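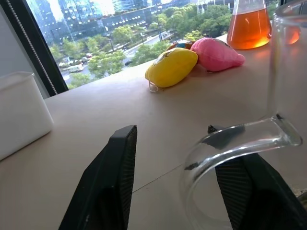

Large glass mug, desk.

I have been told to drink more water by my dentist, my sister, a poster at the gym and a phone app called Filow, and I would like to know where they all got the number from. Filow wanted 10 glasses a day out of me. It didn't ask how big my glasses were. It didn't ask if I had eaten soup.

I kept it up for most of August. I drank when the phone buzzed and wrote down how I felt, because the app says you will notice "clearer skin and sharper focus" within 7 days. What I noticed was that I got up twice a night. My skin looked like my skin. My focus was fine as long as I was near a bathroom, and the bus from Okthorpe takes the long way on weekends.

Then there is the stuff they sell you. Misier makes drops you add to tap water so that it becomes, as the bottle puts it, "more available to your cells." I wrote and asked what tap water was doing before that. They sent me a discount code.

I did go looking for the studies. The one the Misier site links to had 419 people in it, which sounds like a lot until you read that they filled in their own forms and that everyone got the drops. There was no other group. If you give people something and ask them a month later whether they feel better, plenty of them will say yes - I probably would too.

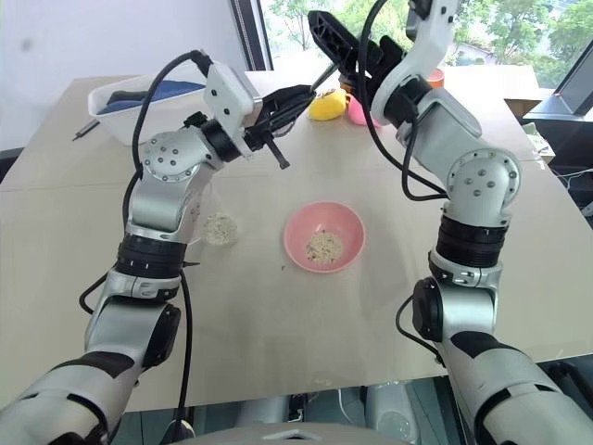

None of this means water is bad for you. If it's hot out, or you're running, or your doctor has given you a reason, drink it. My problem is with the idea that a grown person can't be trusted to notice being thirsty. I was thirsty this afternoon. I had a drink, roughly 300 milliliters, and then I wasn't thirsty.

I deleted Filow last week. It asked me if I was sure, and then it asked me to rate it. I still have most of a bottle of the drops if anybody wants them - they taste a little like a coin.

Contact | © Hutapea | Back to top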